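News > Neighborhood > Villalobos Hall
Latest Events Kitchen Notes Contact

The shared kitchen at Villalobos Hall will get a fresh coat of paint in December, house manager Estela Rivadeneira said.
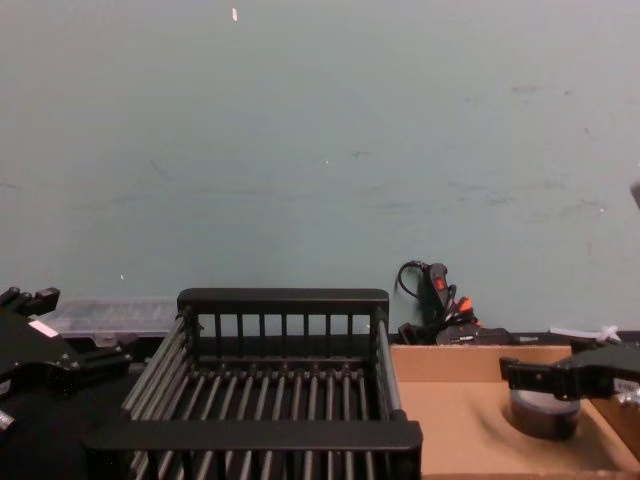
Painting was put off last year while the sinks were replaced. It will take two evenings and cost $277, paid from the hall's repair fund. The back wall goes first; its blue-green paint has picked up scuffs and streaks above the counter where the black dish rack stands. 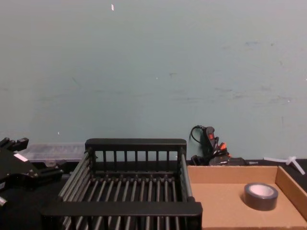 Joaquín Bravo asked whether the kitchen could stay open for the morning breakfast group, and was told it would open as usual at 7 a.m.

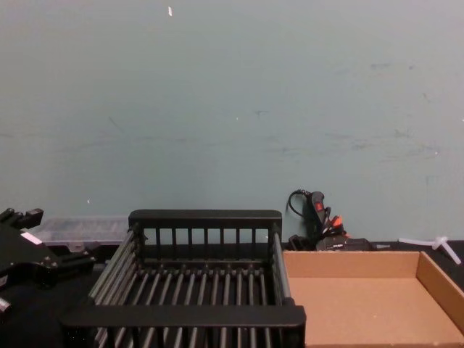
Groups that store dishes or containers on the counter should move them to the hallway cabinets before 6 p.m. on both evenings. Anything left out will be boxed up.
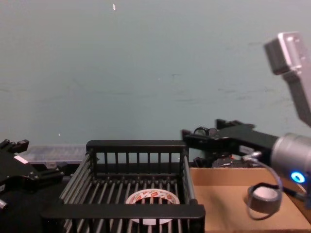 A color has not been picked. Samples are taped up in Room 106, and users can mark their choice on the sheet by the door.

Filed under: Around the Building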